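Search this diary
Go

Jun 6, 2006

I had hoped to finish the humidity logger this week, but the sensor does not agree with me. I put two of them side by side on the kitchen shelf, with the same resistor and the same wire, and they give different numbers all evening. One says 545 and the other says 731. These are raw values from the converter, so I do not expect percent, but I expected them to be closer than this.

First I suspected my soldering. I made all joints again under the lamp and the difference stayed. Then I exchanged the two channels, and the high number moved together with the sensor. So the converter is fine and I can stop to blame it.

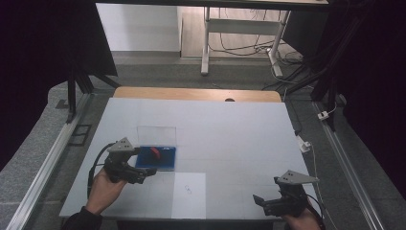
After dinner I read the data sheet again, slowly, with the dictionary. There is a note on page 12 which I missed before. The sensor wants an alternating voltage, and if it gets direct current for a long time it drifts. Mine were connected to direct current since Sunday! I changed the firmware so that two pins swap their polarity between readings, and the sensor gets nothing while the chip sleeps. The program is now 1,707 bytes, so it still fits in the small chip.

I do not know yet if the older sensor will recover. I left both running overnight in a closed jar with wet salt, and the log goes to the old laptop. If they still disagree I will order a new pair from Tukport, but the delivery to Raltberg is slow and I want the logger in the cellar before July.

Recent entries
A better power supply for the Nekska board
Reading a serial port without losing bytes
Cellar temperatures, first attempt

Written by Xavier | Contact | Back to top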